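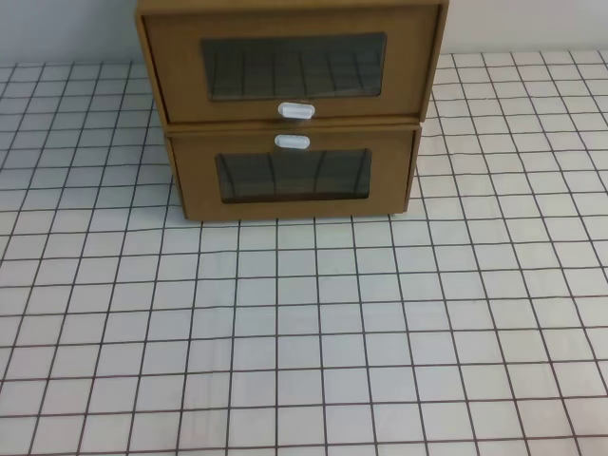

pellgrove: Disagree with the OP. Statier isn't too short, it's too easy. I rolled credits in 11 hours and I'm slow at stealth games.

mossbucket: OK but did you do the Vanhove side missions? I'm the one who started this thread, so let me explain what I meant. The main story flies by, sure. Then you hit the docks level and every guard suddenly has perfect hearing. I died 31 times there (the pause menu keeps a tally, thanks for that). I had the soft boots, I had the smoke upgrade, and I still got spotted through a door.

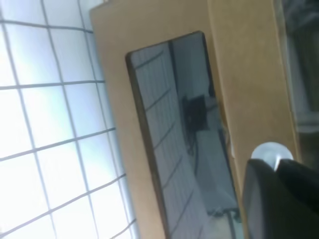

And the checkpoints don't help. You get one at the gate and one at the crane, and in between it's a long crawl past the same six guys. I love this game — I want that on the record — but that stretch needed another pass.

rooktide: Brerkmont did the same thing in Rakix. Great opening, weird spike in chapter 7, then smooth again to the end. I kind of like it? Makes you use the gadgets you've been hoarding.

pellgrove: Go over the roof. You can skip the whole yard if you climb the left side before the alarm guy turns around.

mossbucket: Tried the roof! The camera swings into the wall and I walk right off the edge. Are you on controller?

pellgrove: Mouse and keyboard. Never had the camera do that.

rooktide: Controller here and yeah, it does that. Turn off auto-center in the options, helps a little.
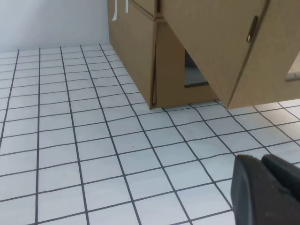 Brown cardboard on the tiles

mossbucket: Just turned it off and got to the crane on my second go. Still think the hearing is busted, though.

pellgrove: It's a stealth game, they're supposed to hear you lol

mossbucket: Through a closed door??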